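News > Press releases > Service robotics

Prestura publishes practice guide for robots that tidy furnished rooms

Asurham, September – By Pauline Staniforth, Press Office

Prestura has published today a guide of good practice for two-arm robots which pick up litter in bedrooms and guest rooms. It has eight rules and is free for all operators.

The guide asks that one arm stays with the wastebasket while the other arm works on the floor. Phones and other personal things on furniture must be left in their place.
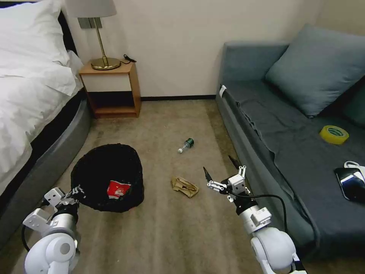
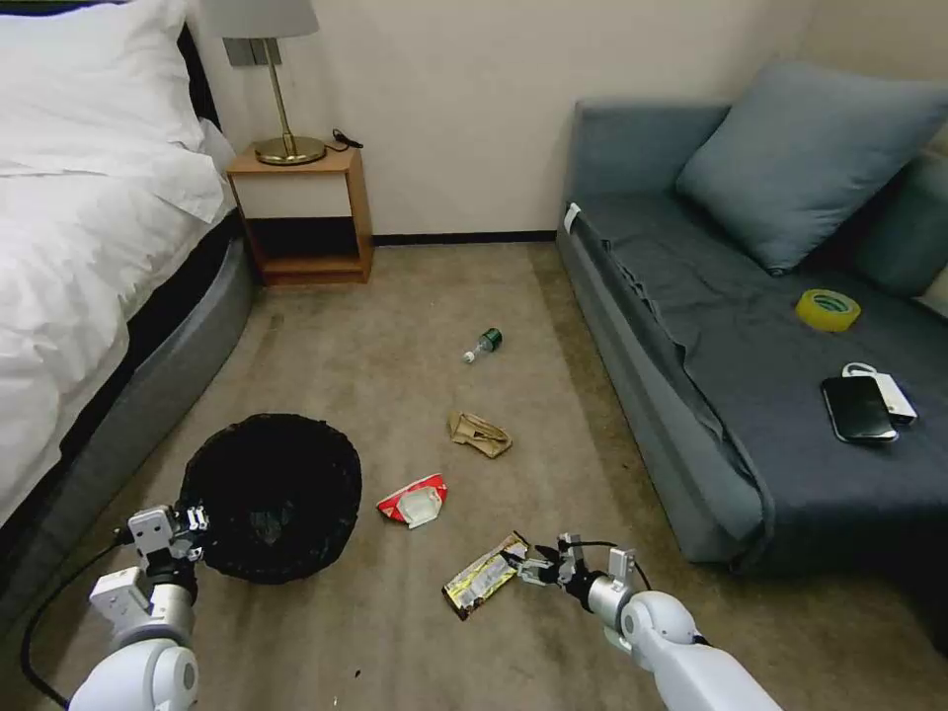
Floor litter work between bed and sofa, one gripper at the rim of the wastebasket in both pictures.

"A guest must find his phone where he left it," says Seon-mi Moon, editor of the guide. "This rule comes first – speed comes later."

Operators are also asked to keep a written record for up to 200 working hours. Comments are welcome until the end of November.

Contact: Majdi Masri, Prestura, ext. 3021 | © Prestura | Back to top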